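Hallik Repair and Training Workshop
Winter progress report to the Miltard Fund
Prepared by Ga-eun Jeon, with a good deal of help from Mal-soon Seok

Dear Tae-yang,

I promised you this by the end of December and I am glad to say I am only a little behind, which my colleagues will tell you is an improvement on last year. We have had a busy few months with the parts sorting work your grant pays for, and I would like to take you through it without making it sound grander than it is.

You will remember that when you came to see us, the donated control parts from Rusov were still in the cartons they arrived in, with push buttons, switches and lamps all jumbled together. Ye-seo Chae has now been through every carton and made a proper list. It came to 823 pieces, a good many more than we guessed in the application, and she has my lasting gratitude for it.
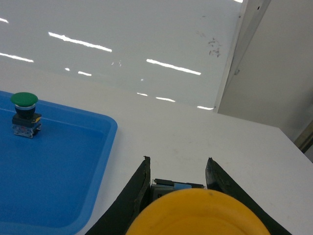 The routine we settled on is a simple one. Parts go into a tray at the white table, get looked over for cracked housings and missing terminals, and are then matched with the right contact block. Gil-soo Jin wrote a single page of instructions for this, and our trainees have already scribbled so many useful corrections on it that he is on his third version. Green and red buttons are recorded separately, as the training panels call for both and we kept running short of one or the other (usually the red).

We had hoped to have 400 pieces checked and entered by now, and we have done that, with a few left over that we are still arguing about. Most of the arguments concern older blocks whose markings have rubbed away. Gil-soo would like to keep them for teaching and Mal-soon would like the space back.

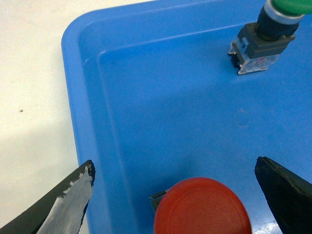
Five trainees have taken part so far. Two of them had never held a screwdriver for longer than it takes to change a battery, and they are now wiring start and stop circuits with very little prompting from us. It has been a real pleasure to watch, and I wish you could have been here the afternoon the first panel was finished!

Storage took longer than planned. We bought the steel shelving out of the equipment line and spent some 2000 on it, crates included, so that line is now nearly used up.
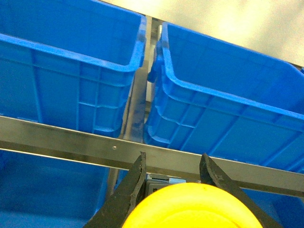
We are still deciding how to label everything. Ye-seo prefers part numbers and the trainees prefer plain words, and I suspect we will end up with both. The list itself will go into the Wi stock system once Mal-soon has finished tidying up the names, and I will send you a copy then.

For the coming months we plan to finish checking the remaining parts and build the next set of training panels. We would also like to move a small amount from travel to tools, if you are agreeable. Mal-soon has the figures ready whenever you want them.

With warm thanks from all of us,
Ga-eun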